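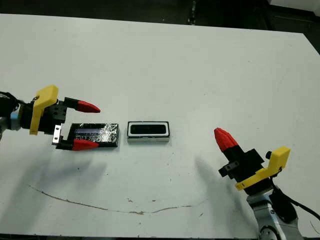 July, bench log, stream rig. Started 7:40 a.m., coffee first.

Dress rehearsal for the Musmont show was last night and I want this written down while I'm still annoyed enough to be accurate.

Setup as run: three cameras into the Jolow switcher, program out to the Gautam encoder, encoder to the venue's wired line, bonded cellular as backup. Audio from the house board on a stereo pair. Chat and ticket gate both on the Milon page, which Wendell set up and which he describes as "basically done."

Sound check fine. Picture fine. Went private-live at 7 with the load tester pretending to be 2,000 viewers. For 12 minutes everything was lovely and I said so out loud, which was my mistake.

Then lip sync started to go. Singer's mouth ahead of the vocal, a little at first, then enough that Wendell asked if it was dubbed. By the end of the first set it was 2,547 ms out. I measured with the clapper clip, same as always: clap on stage, record the stream, count the gap in the editor. Checked it again with a second clap and got the same number give or take a frame.

Things I blamed, in order:

House board. Innocent. Recorded it straight to the laptop alongside camera 1 and they stayed together for the whole set.

Camera 3, because it's always camera 3. Pulled it. No change. Put it back without apologizing.

The switcher. Program out to the local monitor is in sync all night, so the trouble is downstream of it.

The encoder. Yes. Audio was coming in on the analog jacks at 44.1 and the stream preset was at 48. The Gautam is supposed to resample and it does, in its own fashion, with a buffer that grows every time the network hiccups and never shrinks again. Restarting the stream put it back to zero, and then it started walking off again.

Fix for now: took audio into the switcher and embedded it on the program feed, so the encoder gets picture and sound down one cable. Set everything I could find to 48. Ran it from 10 p.m. until the building alarm guy wanted to go home. Drift at the end was under a frame. I don't trust it yet. I want a run as long as the real show, encore included, with the wired line yanked halfway through.

Other stuff from the night:

Failover to cellular worked but took long enough for the load tester to log a pile of drops. Lower the timeout. It's in the second network menu, the one that looks identical to the first.

Milon page let me in with an expired ticket code. It also let me in with no code. Wendell Kowalczyk has been informed and has revised "basically done" to "mostly."

Chat delay is long enough that the "shout where you're watching from" bit will get answers during the next song. Told the band. The drummer suggested they just play slower.

We have 2 spare SDI cables and one of them is bad. It now has red tape on it. Do not put it back in the good bin, whoever keeps doing that.

To do before the next run:
- save the 48k preset under a name that isn't "new new"
- firmware notes for the Gautam, see if the buffer thing is listed
- ticket gate retest, Wendell
- longer ethernet for the balcony position
- batteries for comms, the beltpack on camera 2 died at the first chorus

Rig stays patched as is. If you need the switcher for something else, ask me and I'll say no.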